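**Marble counters: seal every year or leave them alone?**

**senard_mill** wrote:

We're redoing the kitchen and my wife wants marble. The fabricator says seal it once a year. My neighbor has never sealed hers in 26 years and says it's fine. Who's right?
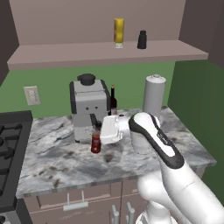
The slab we like is honed, if that matters. Two kids, and a lot of lemon and tomato sauce gets used.

**Inger Norðdahl** replied:

Sealer slows down stains. It does nothing for etching. Lemon will leave a dull mark on sealed marble the same as on bare marble. Honed hides it better than polished.

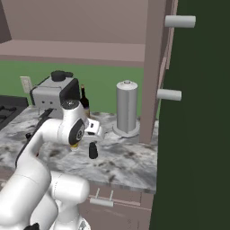 I use Kjærgaard stone soap and warm water and seal every 10 months or so. Takes an evening.

**wunov44** replied:

Disagree on the schedule. Do the water test first. If drops still bead after 15 minutes, leave it alone. Putting sealer on stone that can't take it in gives you a haze, and then you're buffing.

What I'd do before paying for a slab:

- Ask for an offcut and leave vinegar and oil on it overnight.
- Keep bottles on a tray, especially anything with oil or vinegar in it.

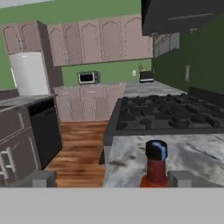
- Price quartz too. Ours came in at $44 a square foot less.

**Inger Norðdahl** replied:

Fair point on the water test. I still wouldn't go to quartz next to a range. I've seen the resin scorch from a pan.

**Uthai Yimyam** replied:

I install both. Marble next to a range is fine, and so is quartz if you use trivets. Most of the complaints I get are about etching, and those people were told sealer would prevent it. Also look at slate or soapstone if you don't mind a darker kitchen. I kept notes on one slate job, pasted below.

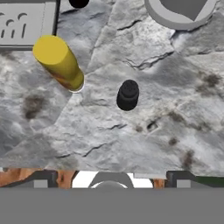
ZURKINE, September — Slate top, natural cleft, 2 coats of sealer. Owner wants it rough. Warned her that crumbs will sit in the low spots and a rolling pin won't run true. She's fine with it.

She still likes it, but she bakes on a separate board.

**senard_mill** replied:

Thanks. Rough is out, we roll a lot of dough. Getting an offcut of the honed marble and trying the vinegar.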